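Speaker notes – who should regulate small-scale geothermal drilling
Farzana Usmani, Piridham public meeting, April 3, 2019

Opening (keep short)

Thank the hall. Thank Rizwan Niazi for the invite and for sorting the projector.
Say who I am – planning policy, nine years on the county side, then on my own. Never worked for a drilling firm. Say that early, someone always asks.
What tonight is: who signs off heat wells, who checks them afterwards, who pays when it goes wrong. Not the science. If people want rock types, Rizwan has slides.

Where we are now

Wistemen site first, everyone knows it. Six wells drilled, two more applied for.
Three bodies had a say. District did planning. The national agency did water. Health and safety people did the rig itself.
Not one of them did the whole job. Read out the bit from the district letter: "we understood this to be a matter for others". Pause there.
Farm at the bottom of the lane had cloudy water in January. Took 14 phone calls to find out who to complain to. Fourteen!! (the farmer has said I can use this, don't give the name)
Be fair – the water cleared, and tests didn't pin it on the wells. Don't let anyone say I claimed it did.

The case for keeping it local

Local officers know the ground. They know which springs run dry and which lanes flood.
Quicker to get someone out. Awan district had an officer on site the same afternoon when the casing slipped.
People can vote them out.
A national rule book gets written for the big sites and then lands on a village hall with one borehole.

The case against

Money. Awan has one officer for this and she also does noise and kennels.
Rules change at the boundary. Cuton asks for 92 days of water testing before drilling, next district along asks for nothing. Same aquifer underneath. Show the map here, leave it up.
Firms pick the easy side of the line. Can't blame them realy.
Small councils get outgunned. The Wistemen application ran to 908 pages. Ask the room who has read it. Then admit I skipped the appendices. 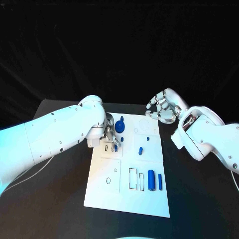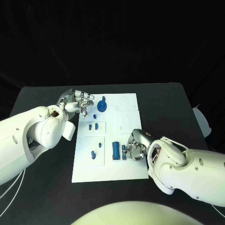

What I'd do

Split it. National floor, local ceiling – explain this slowly, last time it went over badly.
Floor means: one standard for casing, one for water testing before and after, one public register. Every district has to meet it, no opt out.
Ceiling means: districts can ask for more if they have reason to. Springs, old mine workings, school next door.
One phone number. One. Whoever answers it owns the complaint till it's closed.
Fee per well, paid by the applicant, goes to the district that does the checking. Don't get dragged into how much. If pushed: enough for a proper second officer, and I'll send figures round after.
Bond up front for capping. Firms fold, wells don't go away.

Things they'll throw at me

"This kills small schemes." – No, a shared standard is cheaper than paying a consultant to read four different ones. Mention the primary school heat scheme, they said as much in thier response.
"Why not leave it all to London?" – see the farm. Who drives out?
"Isn't this fracking by another name?" – No. Closed loop, nothing pumped into the rock under pressure. Say it plainly, don't sneer, it's a reasonable worry and the rigs look alike from the road.
"What about the wells already in?" – Honest answer is I don't know. Register them at least. Testing old ones costs money and no one has offered any.
Subsidy question – not tonight. Point to Rizwan.

If running late

Drop the boundary map, keep the phone calls.
Drop the bit on bonds if the Cuton councillor has already covered it, she may well.

Close

Consultation closes end of the month. Paper forms by the door, online one is the same but longer.
Ask them to write about their own well or spring or lane. Copied letters get lumped together as one.
Next meeting is at Awan, date to be fixed, sign the sheet if you want telling.
Questions. Rizwan has the roving mic. Out by nine, hall is booked after us.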